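## Wrist camera trials, December

We ran the Tidon and Stirnum grippers on the same arm, with the same controller and the same 20 parts. The Tidon closed more evenly. The Stirnum was quicker to fit but needed its offset set again after each tool change. The wrist camera saved 2276 frames, and 864 of them were too blurred for the edge finder.
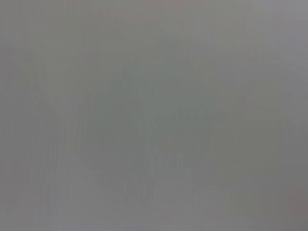
**Valter Caldeira**
*Student, gripper and camera tests*

A blurred frame is mostly grey, with a darker greenish patch near the middle and no edge to lock on to. The next run will use the Lavoie lens, with the limit set at 3000 frames.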